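Stostley thread on the Gukberg hand-held gripper kit, posted 4/17/20. Stostley is an independent review office for small automation equipment. The kit was supplied on loan by Flunberg and returned at the end of the review period. No payment was received.

The Gukberg kit is offered to groups that wish to record manual tasks for later use in robot training. It consists of two hand-held grippers, cables, a set of marker plates, spare finger pads and a printed manual. The subscription for the recording software is sold separately.

Our review began in February and covered 17 working sessions. The lead reviewer was Haruna Imai. Sessions were held at a table with ordinary household goods, as the manual recommends for new operators.

Setup. The first session required 40 minutes from opening the case to the first usable recording. Later sessions were faster. The manual is clear on cable order and less clear on calibration, where two pages appear to describe an earlier version of the software.

Handling. The grippers are comfortable for short periods. Operators reported fatigue in the forearm during longer blocks, mainly in the hand assigned to lifting. We advise a change of task or a rest after each block.

Basket and tableware tasks were the main part of the review. The fingers are black, and the pads on the inner faces are felt.

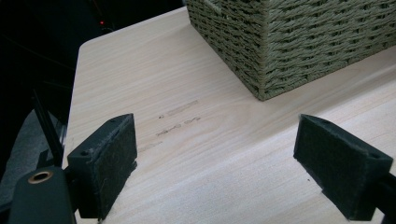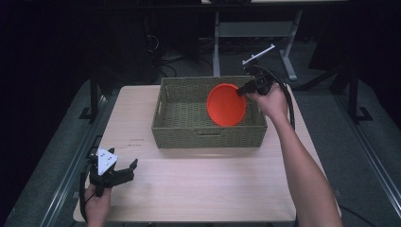
Plates are a fair test for a kit of this type. The rim is thin, the weight sits away from the fingers, and the walls of a basket limit the angle of approach. Operators were asked to work at a normal household pace and to repeat any attempt they considered unnatural.

Ilari Rissanen replied to this thread with a question on wear: "We run a similar set at Saarela and the felt is the first thing to go. Did you replace pads during the review, and does Flunberg sell them alone or only with the full finger?"

In response: one pair of pads was replaced during the review. Flunberg lists pads as a separate item and also as part of a service pack. Replacement is simple, but the adhesive should be left overnight before use - the manual mentions this only in an appendix.

Recording quality. We submitted 224 recordings for checking. Most were accepted by the software at the first pass. Rejected files were largely those in which a marker plate had been turned away from the camera for too long. The software reports the rejection but does not show the moment at which tracking was lost. We have asked Flunberg to consider this change.

Cables. Each gripper is wired, and the cable must be given enough slack to follow the arm. Operators who routed it along the forearm had fewer interruptions. A wireless version is not on offer at this time.

Support. Two requests were sent to the service desk. The first was answered the same day. The second, on calibration, took roughly a week and was resolved with a corrected set of instructions, which Flunberg states will be included with new orders.

Assessment. Stostley considers the Gukberg kit suitable for teaching rooms and small development teams with a fixed work area. We do not recommend it at present for groups that must move equipment between sites each day. The full report, with session notes, is available on written request to the review office.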